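The Perum Market Set: Faux Produce for People Who Actually Look at Their Kitchens

I have owned fake fruit before, and I will admit it freely. In my first apartment there was a bowl of waxy lemons that smelled faintly of candles and collected dust like it was their job, and when I moved I left them on the curb with a clear conscience. So when I tell you that I have spent a good part of the fall arranging pretend vegetables, and enjoying it, please understand that I came to this with a history.

What I bought is the Market Set from Perum, through the Dindau shop, for $179. That is a lot of money for things you can't eat. My husband, Sebastián Herrera (he writes the recipes on this site, so some of you know him better than you know me), pointed out how many real eggplants that would buy, and then went on pointing it out for most of an evening. Fair enough! But I do food styling for a little cooking school and a couple of catalogs, and real eggplants wrinkle, and grapes roll off and get stepped on, and by the second afternoon of any job I have a crisper full of sad things I feel guilty about.

The set comes with 11 pieces, packed in two layers of molded cardboard with tissue in between. There are the long vegetables, an assortment of fruit, a bunch of grapes, and a few smaller bits for filling in gaps. The baskets and mats are sold separately, and I used my own, which I'd suggest you do too unless yours are falling apart.

Let me start with the eggplant, because it's the one I'd show to a skeptic. The color is a very deep purple, almost black in the evening, and the surface is mottled instead of perfectly even. That matters more than you might think. Cheap faux vegetables are usually one flat color from end to end and have a shine like a bowling ball, and your eye catches it from across the room. This one has some variety to it, and I can leave it right out in the foreground with nothing to hide behind, where most of my old props had to live at the back under a leaf.

The cucumber is nearly as good. It's a dark green, slightly bumpy, and long enough to do some work in an arrangement. I tend to lay it beside the eggplant so that the two of them point in toward whatever is in the middle, which is an old still life trick and still a good one. If I have a complaint, it's that mine has a faint mold line on the underside. I keep that side down and have stopped thinking about it, mostly.

The grapes are the piece everybody picks up. It's a big, generous bunch, blue-black, with the berries packed close together and a thin stem, and it has some real weight in the hand. They are glossy, and under a strong lamp they can get a little too glossy, so I dusted mine with cornstarch using a soft brush and wiped most of it back off. That gave them a bit of the bloom you see on fresh grapes. Do it over the sink. I did it over the rug. 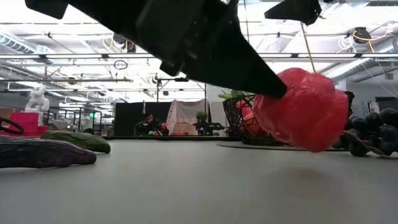 Purple and green on the left, basket and grapes on the right, and the shiny red one hanging up in the middle.

Now, the red one. I have gone back and forth on the red one more than on anything else I've used this year, and I'd like to give it a proper hearing. It's rounded and lumpy, something between a pepper and a heart, with a crinkled, glossy red wrapping that you can see a bit of light through. Sitting in a bowl with the others it looks out of place, and the first time I set it there I thought I'd made a mistake. Hung from a bit of tan string, though, it comes into its own. The folds catch the light on top and go a deeper red further down, and it puts a soft gray shadow on the table underneath that I find lovely. It reads more like a holiday ornament than a vegetable, and once I started treating it like one we got along fine.

Be careful with that wrapping. It is thin, and a fingernail will leave a mark. I handle mine by the top whenever I can, and I keep it in its own compartment of the box. My tester on this was my nephew Qusai Qaisi, who is a careful boy by most standards, and even he managed to put a small dent in it by being enthusiastic.

A word on baskets, since I get asked. I've been using a black wire-mesh one, and I think mesh suits this sort of thing better than wicker or a solid bowl. The color comes through the sides, so you don't need to fill it to the brim before it looks like something. I put the pinkish-red fruit inside and let some bright green leaves stand up out of the top, and that touch of green does a great deal for the whole table. A flat, round dark mat goes underneath. The mat gives the basket a place to belong, if that makes sense, and it saves the tabletop from scratches, too.

I would also say that these pieces look their best on something plain. Our smooth gray surface is perfect for them. I tried the same arrangement on the tiled counter at home, which has a busy blue pattern that came with the house, and everything got lost, even the eggplant. On a checked cloth it looked like a restaurant display from when I was little. Plain linen would be nice. I haven't tried wood yet, but I will once Sebastián is done refinishing the dining table (he began in the spring, so we shall see).

How does it compare with the others? I've had the Lennox fruit for a few years. It costs $58, and it is perfectly cheerful on a shelf or up on top of a cabinet where no one gets close. The shapes are good and the skins are not. If you want a bowl of color for a hallway, buy the Lennox and spend the difference on dinner. Grarent makes a vegetable set that I borrowed for a job last winter, and it had beautiful radishes but squeaky, rubbery surfaces that grabbed every bit of lint in the building. The Perum pieces do pick up some dust, but a barely damp cloth takes it off. I wouldn't soak any of them, and I'd keep water away from the red one altogether.

I had one small problem with the order. The box arrived with a leaf detached, and I wrote to Dindau in the morning and had an answer by lunchtime, with a replacement spray in the mail a few days later. They didn't ask me to send the broken one back, so now I have extra leaves, and extra leaves are always useful. I've tucked them into a napkin ring and behind the bread box.

As for who should buy it, I think it comes down to how close people are going to get. If you photograph food or stage rooms, or teach drawing (I lent the eggplant and grapes to a friend's evening class in October and had some trouble getting them back), then the textures will earn their price, and you'll stop throwing away vegetables that were only ever there for their looks. If you just want something pretty for the kitchen island, I'd wait for a sale, or see whether Dindau will sell you the grapes on their own. They told me single pieces were under consideration, and I've asked them twice since.

I'm taking one star off for the mold line and the delicate wrapping, and leaving the other four happily in place.

Good: convincing eggplant and cucumber, wonderful heavy grapes, easy to dust, sensible packaging.

Less good: the price, the visible seam on the cucumber, a red piece that needs gentle hands.

Rating: 4 out of 5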